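The year I tried to learn the fiddle (again)

14 comments · 448 shares

I picked the fiddle up again in November, when the evenings in Pulthorpe get so dark that you either find a hobby or go to bed at half past eight. I'd had it since I was a girl and it had spent most of its life on top of various wardrobes — four of them, if I'm counting properly — with the bow gone slack and a bridge that leaned like a tired fence post.

My teacher is Maj-Britt Bråten, who is very patient and has a lovely way of saying "once more" as though it's a treat she's offering you. She started me off on a slow waltz from an old book of tunes by a man called Halvorsen, and I played it so badly for the first few weeks that I took to practising in the back bedroom with the door shut and a towel along the bottom!

What has helped most is playing for ten minutes every morning before the kettle goes on. I used to save it all up for one long go at the weekend, and my shoulder would ache and I'd be cross with everyone until teatime. Ten minutes is nothing, and somehow the waltz has crept into my fingers (all but the bit in the middle with the stretchy little finger, which I still rather skate over).

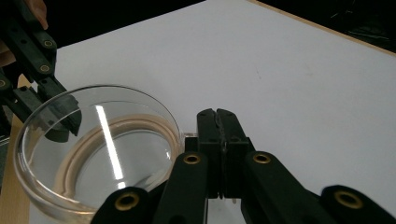
White tabletop, wooden edge, a few grey smudges.

I've put my name down for the beginners' evening at Induvville in the spring, and Maj-Britt says I'm to play the waltz all the way through, repeats and all. I've bought new strings for it and I'm trying not to think about the stretchy bit.

Share this post · 10 likes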